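Why do echoes happen?

Hello again! It's Mi-kyung Bang here, and before we start I'd like you to do something a bit silly. Go and stand in the bathroom and say your own name, quite loudly. Now go and say it again in the room with the most cushions in it. Did you hear a difference? In the bathroom your voice probably sounded bigger and a little bit ringy. In the cushiony room it sounded flat. You used the same voice both times, so what changed?

Sound is a wobble

When you talk, little flaps in your throat wobble very fast. (Put two fingers on your neck and hum, and you'll feel them buzzing.) They push the air next to them, that air pushes the air next to it, and the push travels off across the room. We call it a sound wave. If it gets to somebody's ear, their eardrum wobbles too, and they hear you.

Sound is quick. It takes roughly six seconds to travel 2000 metres, so if you were at one end of Kidholm beach and somebody banged a very big drum at the other end, you'd see the drumstick come down and then have time to eat a small biscuit before you heard the bang. I would choose a ginger one.

Bouncing back

When a sound wave hits something hard and flat, like a cliff or a tiled wall, most of it bounces off, a bit like a ball. If the wall is far enough away, the bounce comes back after you've finished making the noise, and you hear it as a separate sound. That's an echo!

In a small room the bounces get back so quickly that your ears mix them up with the first sound. You don't hear "hello... hello". You hear one long, ringy "hellooo". The grown-up word for this is reverberation, and it's a good one to say in a bathroom.

Soft things are different. Curtains, carpets and woolly jumpers are full of tiny gaps, and the sound wanders into the gaps and gets lost. That's why an empty house sounds so strange on moving day, before the rugs go down.

The best echo I know

There's an old railway tunnel near Orell where my friend Jae-hoon Yang and I used to walk when we were 12. He would shout "SAUSAGES!" and the tunnel would shout it back, and then we'd laugh, and the tunnel would laugh too, which was rather creepy. We never went past the first bend.

Animals that use echoes

Bats make very high squeaks, mostly too high for us to hear, and listen for the echoes coming back from moths and branches. A quick echo means something is close. Dolphins do the same sort of thing underwater with clicks. Using echoes to find your way is called echolocation.

Try it: the bowl test

You'll need a bowl, a tea towel and your own voice.
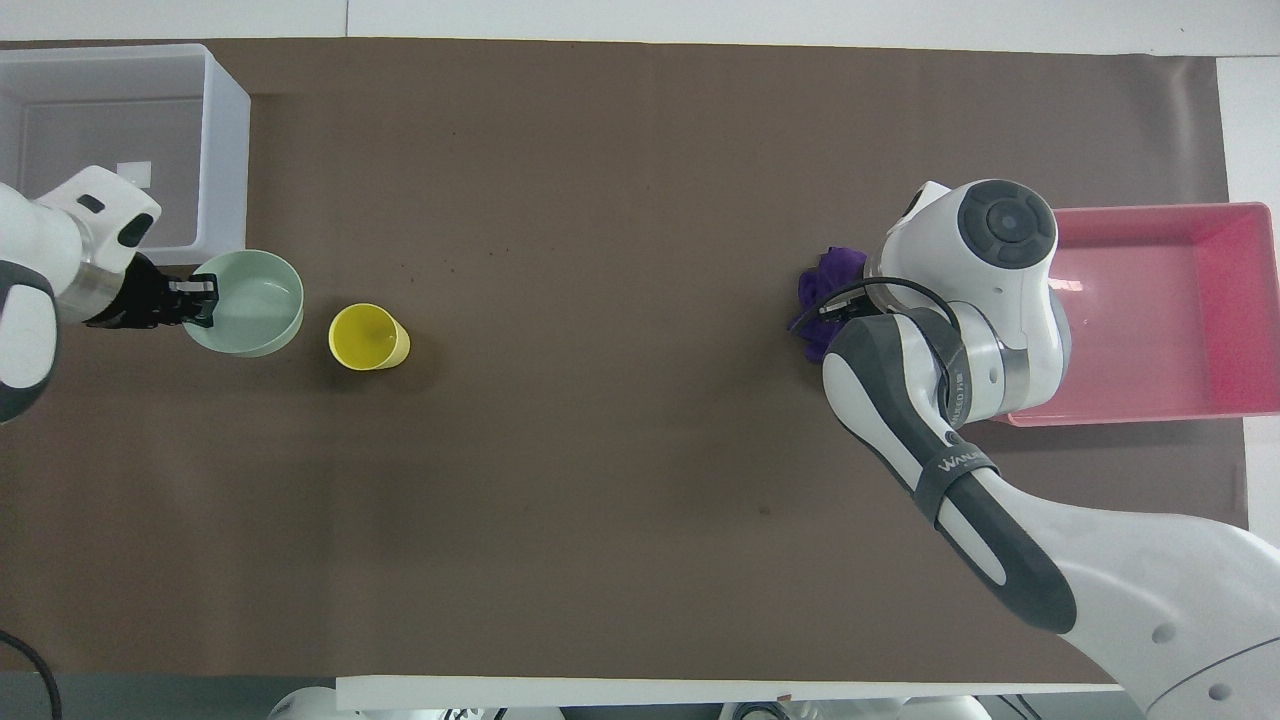 A round, pale green bowl with nothing in it.

Hold your empty bowl in front of your mouth, quite close, and say "bumblebee". Listen to how your voice sounds. Now take the bowl away and say it again. Next, fold the tea towel, tuck it inside the bowl and have another go. Which one was the loudest in your ears? Try a metal bowl as well, if you're allowed to borrow one from the kitchen, and see whether you can hear any change.

Hyun-seo Seol wrote in to ask whether you can get an echo outdoors with no cliffs about. Yes, you can! The side of a big building works well. Stand a good long way back on the grass, well away from any road, clap once and listen hard. Walk a bit closer and clap again. At some point the echo and the clap will seem to join up into one sound, so remember where you were standing when it happened and try it with a friend to see if they pick the same spot.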